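Home | About | Services | Contact

About Bernent

Most packaging advice is sold by people who sell packaging. Bernent doesn't sell any.
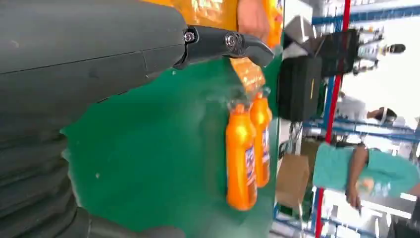

Naa Nyarko started the firm in Braston after one too many "green" claims. We doubt labels for a living. Glossy, crinkled film around orange-and-yellow goods looks great – ask what it costs to throw away. We've read some 200 claims and believed 16.

Bring us yours on a Wednesday.

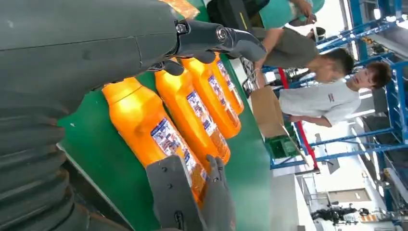
Who pays us

Clients only, never suppliers.

Recent
Abubakari label review
What "recyclable" leaves out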